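Lulley revises produce care guide, moves peppers to open wire racks

January 1, 2020

Kitchenware maker Lulley has revised its household guide to storing fruits and vegetables, replacing the closed-bin advice in the previous edition with recommendations based on air exposure and ripening behavior. The new text was finished in December and covers 18 kinds of produce commonly kept in home kitchens.

The main change concerns bell peppers. The earlier edition told readers to keep them in a lidded container with a paper liner. The revised edition says peppers intended for use within two days may be left on an open wire rack over a plate, with space between them. Peppers kept longer should go into the refrigerator, unwashed, in a drawer set to high humidity.

"Moisture trapped against the skin is the usual starting point for soft spots," said Wai-kit Wu, who edited the guide. "A rack leaves air on the underside. A plate under it catches drips if the pepper has been rinsed, and it can be wiped down in a few seconds."

Green and red bell peppers are treated separately for the first time. Red peppers are riper when picked and have a shorter storage life, so the guide lists them for earlier use. 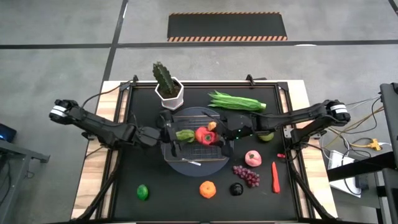
Corn is to be kept in its husk until cooking. The guide advises against stripping the leaves at the store, a common practice that exposes the kernels and speeds drying. Ears should be refrigerated on the day of purchase when possible.

Grapes, carrots and limes are also assigned to the refrigerator. Carrots should be stored without their tops, and grapes should be left on the stem and rinsed only in the portion to be eaten. Peaches and plums stay on the counter until they give slightly under the thumb, then move to the refrigerator to slow further softening. Oranges may be held at room temperature for several days.

The guide adds a section on separation. Ripe peaches and plums give off ethylene, a gas that can shorten the life of some vegetables nearby. Lulley recommends keeping the two groups apart in storage, though it notes that a mixed arrangement set out for a meal or for sorting presents no difficulty over a few hours.

Before publication, the company collected 551 responses from customers on how they store produce at home. Cheng-en Chung, who compiled the results, said that bell peppers drew more questions than any other item, followed by corn. Many of the questions concerned whether a rack made for cooling baked goods could be used for vegetables.

The guide says that it can, provided the bars are clean, free of rust and close enough together to support the item without marking it. Small fruit such as plums should be placed in a shallow dish if the grid spacing is wide. Racks should be washed with dish soap and dried fully before being put away.

The printed edition runs five pages and will be supplied to kitchen stores operated by Goleo and Tsang. Copies already in stores may be used until supplies run out, with a correction sheet inserted for the pepper and corn entries. A chart version, sized for the inside of a cabinet door, is in preparation.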